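Notes - looking after the two-arm stamping cell (Foller lunch talk, 11 January 2021)

Slide 1. Why bother
Hi all. 15 min, questions at the end pls. Cell = two arms, one white table, one job: stamp paper. Muna runs it on day shift, Fung line gets it after. 1,453 stamp cycles since October, most stops were NOT software. Cables and ink. Say that twice.
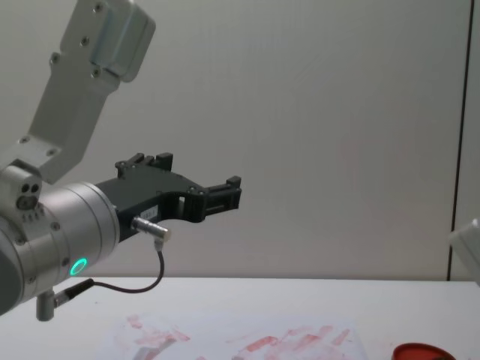
Slide 2. Gripper cable, left arm
Short cable, gripper plug round to the wrist connector. Has to hang in a loop. Too tight = wrist turns and tugs the plug. Check collar by hand, finger tight, no pliers!! Then bracket screws. Every 300 cycles, write it in the log. (pause, ask who has done this ever) 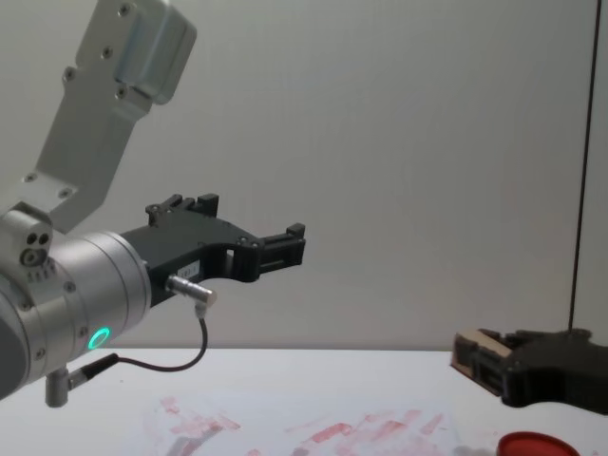
Notes by the Flikon cell upkeep desk

Same loop again, arms facing each other over the sheet. Look at how far the left one is held up off the table, right one low. Want that gap when you do a wipe down. Dont jog both arms together, one then the other.

Slide 3. Reading the paper
Paper tells you before the log does. Pale marks = check the ink first, then press depth. Smears = block is dragging, lift height too small. Change one thing, run a fresh sheet, look again. 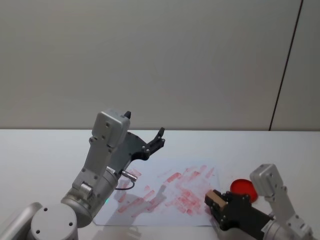
Block in the right gripper, red streaks across the sheet.

Block seating: square in the fingers, push it back to the stop, close, wiggle it. If it rocks, clean the finger pads. Old ink on pads is teh usual cause. Re-teach only after that, takes 58 min if you do it properly and everybody skips to it first.
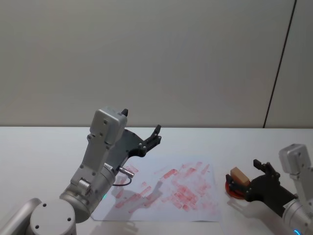
Slide 4. Before you hand over
- left gripper open, nothing in it
- block wiped, lid back on the ink
- new sheet down, corners flat
- cycle count in the log
Questions. Spare cables: ask at Flikon desk, bring the old one.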